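Grevedeck Kitchen Cell: Frequently Asked Questions

Maintained by Tirta Setiawan and Syahrul Raju. Last reworked in February. If your question isn't covered, bring it to the Wednesday call, we love getting new ones!

What is the Grevedeck cell?

It's our simulated kitchen: one arm on a pedestal next to a marble-topped counter, with a two-finger gripper and a changing crowd of household objects. We use it to rehearse tidying and pick-up jobs, and it has become everybody's favorite cell to tinker with.

How do I start it up?

Load the Warnach scene file first, then the arm, then the objects. Let everything settle for 300 steps before you send a single command. Objects spawn slightly above the counter and need that time to drop and stop rocking. After that, open and close the gripper once with nothing in it and check that both fingers travel evenly.

Why do thin, curly objects get their own grip setting?

Because they're a blast to work with and they're also where a bad setup shows first! A banana peel has one long strip and a few short ones that splay out, so the fingers have very little to close on. Load the "soft" profile, come in over the thick part of the strip, and keep the closing speed at 10 on the slider.
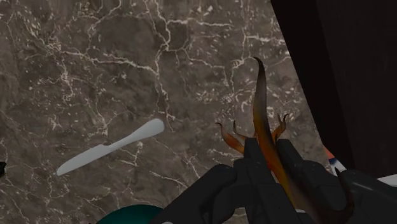
How often should I recalibrate the gripper?

Once every 100 runs, and again any time you swap the finger model. The routine is in the Tools menu and finishes before your coffee does.

The fingers pass right through an object. What broke?

Usually the collision mesh didn't load. Open the object list and look for a gray icon by the name. Reload that one object (you don't have to restart the whole scene) and try again. If the icon stays gray, the mesh file is missing from the Liem folder and Syahrul can put it back.

Can I move the pedestal?

Sure, but move the arm's base frame with it. They are two separate entries, and if you shift only one you get an arm hovering beside its own stand. We keep the pedestal just off the side of the counter and send the arm over the top to get at things in the back corner, like whatever is lying near the gavel and the sponge. Do a slow pass over that corner after any move, with the speed limit on, and watch the elbow as well as the fingers. 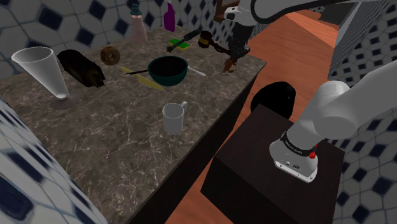
Resets and Repairs

The arm is jittering at rest. How do I fix it?

Lower the joint stiffness to 800 and let it sit for a bit. If it still shivers, look for two controllers running at once. Tirta found that one the hard way, after a whole afternoon of blaming the physics engine.

How do I get back to a clean layout?

Use Reset Objects, which leaves your arm settings alone. Reset All wipes the grip profiles too, so export them first.

Where do logs go?

Into the Pomitz share, in a folder named after your run. Please add a line on what you changed, even a tiny tweak. We really do read them, and half the entries on this page started out as somebody's note in there.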